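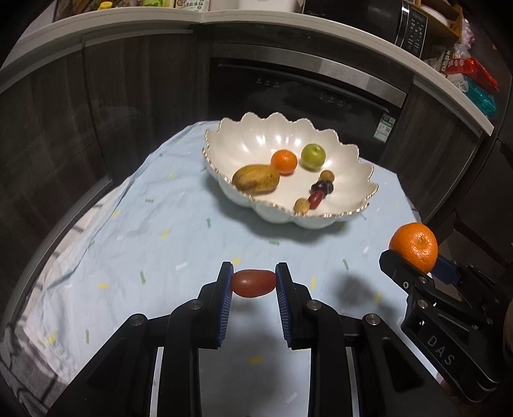 红葡萄和橘子。

## 家里怎么收拾议会和调查委员会的文件

Greswood 议会对警务督察处的调查从六月开始公开听证,住户陆续收到通知、问卷和意见征集函。这些纸和水电账单混在一起,过几周就找不到了。下面是我家用下来觉得顺手的办法,换成别的听证、选区调整或者地方选举的材料也一样能用。

### 拆信

- 信封先别扔。邮戳有时比信上的落款晚好几天,回复期限有争议时要靠它。把信封订在信的背面。
- 收到当天用铅笔在右上角写下日期。不要用圆珠笔,有些表格要扫描,角上的墨迹会被机器读进去。
- 候选人传单和官方通知分开放。传单上常印着很像公文的抬头,看底部的印发单位就能分清。
- 选民登记确认函单独放进透明袋,投票前不要收进大文件夹。

### 纸质报告

调查报告的全文有 3,631 页,没有必要在家打印。先看目录和摘要,再挑跟自己有关的章节。我只打印了督察处人事任免那一章和附录里的时间表。

打印时每份不超过 20 页,超过了就拆成两份,长尾夹夹不牢,翻几次就散。双面打印记得选“长边翻转”,选错了背面全是倒的。装订线一侧多留一点边,打孔才不会打到字。

打孔以后容易撕裂的几页,贴加固圈。没有加固圈,用透明胶带在孔的两面各贴一条,再重新打一次。

### 文件夹

用的是 Kevis 的两孔硬壳夹,旧的,脊背有点松,立着放会歪,两边各靠一本厚书就行。分隔页用麦片盒剪的,比买来的塑料分隔页耐折。

分类不要太细。我分成这几格:

1. 官方来信和信封
2. 听证日程
3. 报告摘录
4. 自己写过的东西(意见书、给议员的信、回执)
5. 剪报

第五格长得最快,每个月翻一遍,重复的报道留最早的一篇和最完整的一篇。

### 剪报

报纸放久了发黄发脆。要留的文章最好复印到普通白纸上,原件可以丢。剪的时候把报头、日期和版次一起剪下来,剪不到就手写在旁边。社论和新闻不要贴在同一张纸上,以后引用时容易弄混。

用固体胶,薄薄一层,贴好后压在重书下面过夜。液体胶水会把新闻纸弄皱,字也会透到背面。

### 写意见书

意见书的上限是 2,000 字,附件另算。先在草稿纸上写一句自己想要委员会做什么,写不出来就再去看一遍征集函里的问题。

引用报告时写段落号,不写页码。网上版和印刷版的页码对不上,我查过任命程序那一节,网上在第 104 页,印刷版往后错了好几页,段落号倒是一样的。

听说来的事情要写明是听说的。亲眼见过的写时间和地点。涉及邻居的,先问过对方再写名字,意见书多半会公开。

写完放一晚再寄。电子版提交以后把确认页面存下来,光看到“已提交”三个字不够,要有受理编号。

### 餐桌上办公

材料只有餐桌摊得开的话,先把桌子擦一遍再等它干透。热敏纸的回执怕油也怕热,别放在刚端过锅的地方,时间长了字会褪,当天复印一份。

纸上沾了油,用厨房纸夹住,上面压一本书,隔一阵换一张厨房纸。沾了茶水的先平放晾干,不要用吹风机,纸会翘。字迹还清楚就不必换,不清楚的可以打电话去索取副本,Griffiths 街的服务窗口上午人少一些。

### 什么时候可以扔

听证结束不等于可以清理,最终报告出来前都留着。报告出来以后,日程和重复的通知可以进废纸箱,印有姓名、地址或选民编号的先碎掉。没有碎纸机就剪成细条,分两次扔。

自己交过的意见书和回执一直留着。我放在 Ferska 的铁盒里,和房契在同一层。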